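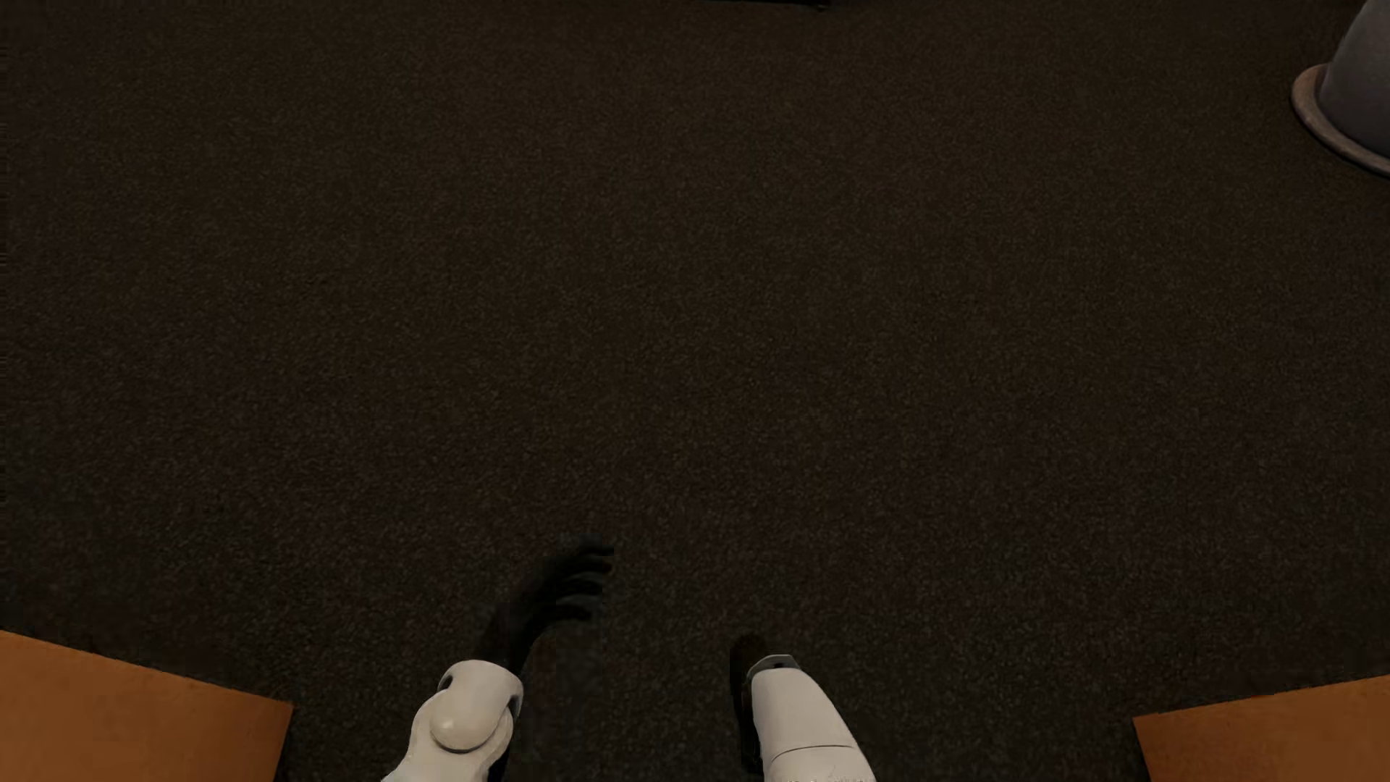 Comparing Two Hand Controllers in Simulation Before Touching the Hardware

Leandro Soler
Sep 29, 2020

This procedure compares two joint controllers for a dual-arm robot with multi-finger hands. The controllers are Tramel (position control with a fixed gain table) and Ukness (impedance control with per-finger stiffness). Both are run in the Sulten simulator from a head-mounted view, over a dark carpet.

What you need

A working Sulten install with the dual-arm model loaded.
Both controller packages, built against the same message definitions.
The Espinoza log viewer, or any tool that can plot joint error against time.

Step 1. Fix the start pose

Load the model and move both arms forward, parallel, with the hands open. Save this as the home pose. Every trial starts from it. If the two controllers settle at different elbow angles under gravity, the first second of each log will not line up, so let the arms settle before recording.

Step 2. Set the camera

Use the head camera, pitched down until the floor fills most of the view. Black fingers on a dark carpet have little contrast. For checking finger position by eye this is a poor background; either raise the ambient light or take fingertip positions from the log. Leave motion blur on only if you plan to test a vision pipeline later. It has no effect on the controller.

Step 3. Run Tramel

Set the loop rate to 400 Hz. Start the recorder, then send the open-close sequence to the left hand only. Repeat 6 times. Do the same for the right hand, then both together. Keep the arm joints locked throughout.

Step 4. Run Ukness

Restart the simulator. Do not hot-swap controllers, as Sulten keeps the last torque command in its buffer. Load the home pose and repeat the full sequence at the same rate. Leave finger stiffness at the default of 205 for the first pass.

Step 5. Compare

Open both logs in Espinoza and trim each to 3,000 samples from the first motion command. Plot these channels:

Fingertip position error
Wrist torque
Overshoot on closing

In our August runs, Tramel closed faster and overshot on the outer fingers. Ukness was slower to settle but kept wrist torque lower when both hands moved together. Lowering the Tramel outer-finger gain removed most of the overshoot.

Troubleshooting

Fingers drift at rest: check that gravity compensation is enabled for the hand as well as the arm.
Logs differ in length: the recorder was started before the home pose finished loading. Discard the trial and repeat it.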